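November – animation workshop notebook, Paltberg short

Render pass on the Bakilana sequence restarted at 9 after Asger found the wrong hair cache linked in. Frame 3455 still flickers on the left shoulder. Uliana thinks it's the light rig, I think it's the cache again – will swap both and compare.

Lorna wants the teaser cut to 30 seconds for the expo reel. Colour notes from Mylene are in the shared folder.
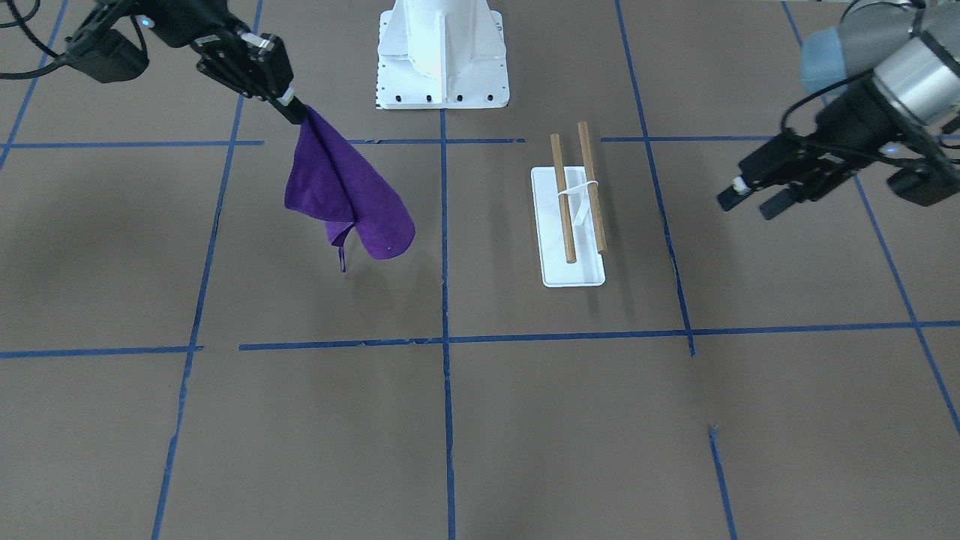
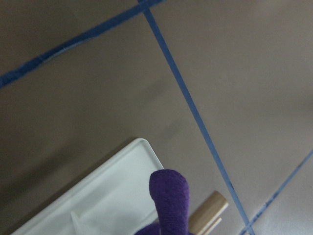

Blue tape lines, all three

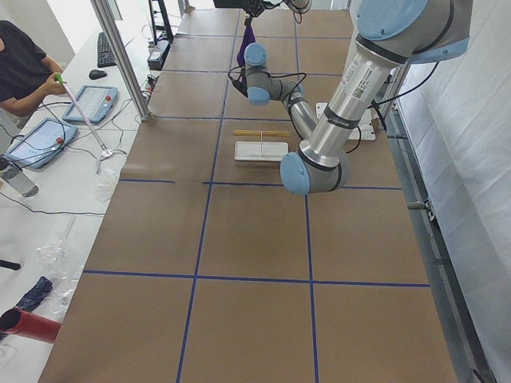 Polus Animation Workshop – Story and Layout Team

Genalyn to re-record scratch dialogue for scene 20 before we lock the storyboards.

2 comments · 0 shares

© Polus Animation Workshop | Contact | Back to top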